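Questions people ask me about following Kirui Rovers

I started this page because my inbox was filling up with the same handful of questions every week, and I'm too slow a typist to keep answering them one by one. I'm a fan with a season ticket and a website, so if you need something official, ring the club. Last tidied up on 3 January 2020.

Are you anything to do with the club?

No! I get post meant for the manager and I once had a full-back's agent send me his showreel. I've been going since I was small, I write up the home games and as many away ones as I can afford, and that's the whole of it. The ticket office does know my face by now, but only because I keep losing my card.

What league are we in, and how does promotion work?

We're in the Plulico League, second tier. The top two go up automatically and the next four play off for the last place. The play-off semi-finals are over two legs and the final is a one-off at a neutral ground. Away goals don't count for anything extra in the semis, whatever the man behind you says. If it's level after the second leg you get extra time and then penalties, and I will be in the car park with my hands over my ears.

Will we go up this year?

Ask me in April. We've got the defence for it, I think, and for the first time in ages we don't fall to bits when we go a goal down. What worries me is where the goals come from if Leandro Pastor gets hurt. He's been brilliant, he really has, but he plays every minute and he was limping a bit at the end of the last home game. I'd love another striker before the window shuts. I'd settle for a loan.

Who's the young lad on the left?

Cheuk-hei Peng, and you can tell your friends you saw him early. He came up through our under-18s and he's quick enough that full-backs start standing off him after ten minutes, and that gives him the room to cross. His final ball is hit and miss (the one against Madel nearly took out a steward) but he's a teenager and he wants the ball even when things are going badly. I'd start him every week.

How do I get to the ground?

Bus 41 from the station stops right outside the away end. It's a ten minute walk from there if you'd rather stretch your legs: left out of the station, over the canal, and then follow the scarves. Please don't park on the estate. The residents have had enough of us, and the wardens now come round at kick-off.
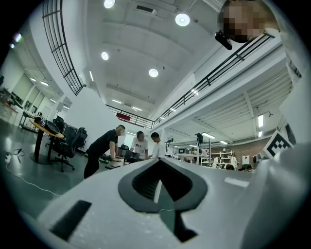

Up close and indoors.

How big is the ground, and where should I sit?

The official capacity is 2702. For an ordinary league match you'll have no trouble walking up and paying at the gate, but for the derby you should book as soon as tickets go on sale. Best view is the main stand, towards the halfway line, as long as you don't get stuck behind the pillar at the end of row F. Best noise is the covered terrace behind the goal. I've stood there most of my life and I can't recommend it highly enough, though you'll see very little of what goes on at the far end and you'll be relying on other people's groans.

Children are fine anywhere, but the family section is by the corner flag on the canal side and it's closer to the toilets. Trust me on that one.

How many away fans are allowed in?

The away end holds 700. When a smaller club is visiting, part of it gets handed back to home supporters, so read your ticket carefully before you join a queue. I've seen a chap in full home colours sit through ninety minutes in silence with his coat zipped up to his chin.

What's the food like?

The pies are good and the chips are not. Get your pie before half-time if you can bear to miss a few minutes, as the queue is dreadful and they do run out of the cheese and onion. Tea comes in two strengths depending on who's pouring. There's also the Jokach café across the road, which does a proper breakfast on match days and doesn't mind muddy boots.
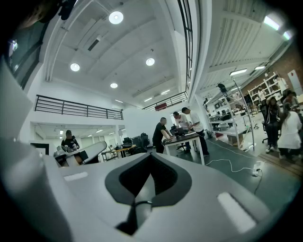 Why did the kit change?

The old supplier's deal ran out and the new one came with a new design, thin stripes where we used to have wide ones. I moaned about it all summer and then bought one, so I've no leg to stand on. Last season's shirts are still in the club shop at half price if you fit into a small or an enormous.

Can I write something for the site?

Yes please! Match reports, memories, rants about the offside law, anything as long as it isn't abusive. Keep it to a page or so and tell me what name you want on it. I can't pay you, but I'll buy you a pie. I also need somebody to cover the Madel away game, as I've got a wedding that day and have been told quite firmly that I'm going to it.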